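Unit 4: Pretend Play in the Preschool Years
Notes for weeks 7 and 8. Instructor: Yuxi Luo

Reading: Course packet, chapters 5 and 6. The Linwood case notes are optional but will help with the second paper.

1. What counts as pretend play

A child is pretending when she treats one thing as if it were another, or acts as if something were there when it isn't. Banging a spoon on a table is exploring. Stirring an empty cup and offering you a drink is pretending. The first clear cases usually show up in the second year and are short: one action, aimed at the self. Pretending to feed a doll comes later. Strings of actions (cook, serve, eat, wash up) come later still.

2. Realistic and open-ended props

Younger children tend to do better with props that look like the real thing. A toy phone gets a phone call; a block may not. By age four many children will use a block, a shoe or nothing at all. This change is called decontextualization. Know the term.

Kitchen sets are the usual realistic prop because most children have watched someone cook.
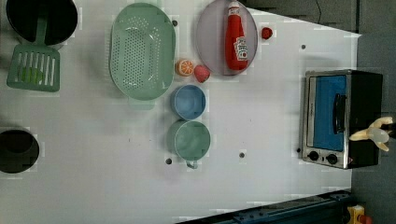
Fig. 4.2. Toy kitchen items, including black pots, a green slotted spatula and a small toaster oven.

3. Talk during play

Wattimena's classroom study (in the packet) sorts children's talk into two kinds. In-role talk is spoken as the character: "Dinner's ready." Out-of-role talk manages the game: "You be the baby now." He coded 1,164 utterances, of which 607 were in-role. Note that the children were all in mixed-age rooms, so be careful about applying the split to a room of three-year-olds.

4. The adult's part

Three positions to compare in section: onlooker, stage manager, co-player. Co-players can lengthen an episode, but they can also take it over. Look for who proposes the next event.

For next time

Observe one child in free play for 30 minutes. Write down what is said word for word and mark each line I or O. Bring two copies. If your placement is at Navarro, sign in at the front office first.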